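Ticket 791: Right gripper lets go early during two-arm pan lift
Product: Wevow two-arm tabletop cell
Site: Rokolska, bench 5
Opened: 10 September 2024
Priority: Normal (raised from Low, see below)
Status: Resolved, monitoring

Original report from site

Hello all, and thank you in advance for your patience, as this is going to be a longer ticket than I meant it to be. I have been putting off writing it because for a good while I was sure we were doing something silly on our end, and I would rather have found the silly thing first and saved you the reading. I haven't found it, so over to you.

We run a two-arm kitchen task on this bench. Both arms come in from above, take hold of a saucepan, lift it, hold it for a short pause and then set it down again. It has been our bread and butter since February and the arms had been very well behaved until the last software update. Since then, the right gripper opens a little before it should. It doesn't fling itself open or anything dramatic like that. It just relaxes, as if it had decided the job was done, while the left one is still holding on for dear life. The pan then swings down on the handle side and either lands on whatever is under it or slides out of the left fingers as well.

I ran 70 lifts in a row to get you something better than a feeling. The right side let go early on 30 of them. I have attached the run log and the joint and gripper traces for the whole batch. On the bad ones you will see the right gripper's current sag during the pause, and then the open command arrives from the controller. There is no error code at all, which was the part that had me scratching my head. The run is marked as finished normally each time.

I should say that I have the soft stop set up and within reach, and we keep hands well outside the fence line while the arms are powered, so nobody has been hurt or come close to it. The pan is empty when we run. I did raise the priority myself after one drop knocked a few things around, and I hope that was the right thing to do.

Things I have already tried, so you don't have to suggest them:

Restarted the controller and both arms, in that order and then in the other order.
Ran the gripper homing routine on both sides.
Cleaned the finger pads on both grippers with a dry cloth, then with the wipes that came in the kit.
Reseated the wrist camera connectors on both arms.
Went back over the hand-eye calibration, which passed on both sides.
Moved the start position of the pan a little to the left, then a little to the right.

The last one is the only one that changed anything. With the pan a bit further left, so that the right fingers close nearer to the handle, the early release gets more frequent. With the pan a bit further right it nearly goes away, but then the left gripper has a poor hold and I don't trust that any better.

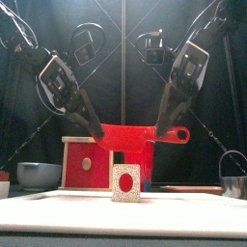 If it would help to have somebody log in remotely, please do. The bench is free most mornings and I am happy to sit by the stop button with a coffee for as long as you like.

Reply from support

Hello, and please never apologize for a long ticket! The short ones are the ones that give us trouble. You have saved us a good half day with the placement test alone, so thank you for that.

We went through your traces. What we think is going on is this. The update changed how the controller decides that a grip is finished. Before, it only listened to the task script. Now it also watches the gripper's own signals during a hold, and if the current on one side drops below a set level for long enough, it treats that hand as having let go already and sends the open command to tidy things up. That is meant for the case where an object has slipped away and the fingers are squeezing air. In your case the fingers are still on the pan, but the pan shifts very slightly in the hold and the right side ends up carrying less of the load than the controller expects. It reads that as an empty hand.

That would fit with what you saw when you moved the pan. Close to the handle, the right fingers have an awkward shape to hold on to, and a small tilt is enough to take the pressure off them.

It would also explain the missing error code. From the controller's point of view it was being helpful. We agree that a release in mid-air should never be logged as a normal finish, and that has gone to the developers as a separate item.

Could you please try the following, with the arms at reduced speed and the space under the pan padded or cleared:

1. In the hold settings for the right arm, switch "release on low current" to off. Leave the left arm as it is for now.
2. Run ten lifts from your normal start position.
3. If those go well, switch it off for the left arm too and run another ten.
4. Send us the traces from both sets, even if everything looks fine.

Please keep in mind that with this setting off, the gripper will stay closed on nothing at all if the pan really does slip. The fingers won't be damaged by it, but you will need to open them by hand from the panel before the next run, and please stop the arms first.

Update from site

Good news, and I am so relieved that it wasn't me! Right arm switched off: ten lifts, no early release. Both arms switched off: ten lifts, no early release. Traces attached for both.

I did notice one thing while watching closely. On two of the lifts the pan tipped a touch toward the handle side as it left its starting spot, and then stayed there, held, until it was put down. I had never paid attention to that before, as in the old days it didn't matter. Looking at the older traces I think it was always doing it. So the tilt was ours all along and the update simply stopped forgiving us for it, if that makes sense.

I then padded underneath with a folded towel and ran the full batch again from the normal start position. No drops. I have put a note on the bench about opening the grippers by hand.

One question while I have you. We share the task script with our other site at Cistness, and they haven't taken the update yet. Should they hold off?

Reply from support

That makes perfect sense, and it is a very fair way of putting it.

For Cistness, yes, please ask them to wait for the next release if they are doing any two-handed lifts. If they only do single-arm picks they can update whenever they like. The next release will tell the controller when two hands are sharing one object, so that low current on one side isn't enough to open it while the other is still gripping. It will also log any release during a hold as a fault, with its own code, and stop both arms where they are.

About the tilt: the simplest thing to try is closing the right gripper a moment before the left starts to raise, with a short wait until both report contact. There is a line for it in the Kadrić task template, under "shared lift", and you can copy it across as it stands. It won't take the tilt away completely with a pan that has all its extra weight on one side, but it should settle things down.

We are leaving the ticket open as "monitoring" until you have the new release installed and have turned the setting back on for both arms. Please don't leave it off for good, as it does a useful job on the single-arm tasks.

Update from site

Shared lift line copied in and working. The pan comes up much more level, with just a small dip at the very start. Cistness have been told and have put their update on hold. Will write again once we have the new release on the bench, and thank you both for being so kind about all my attachments.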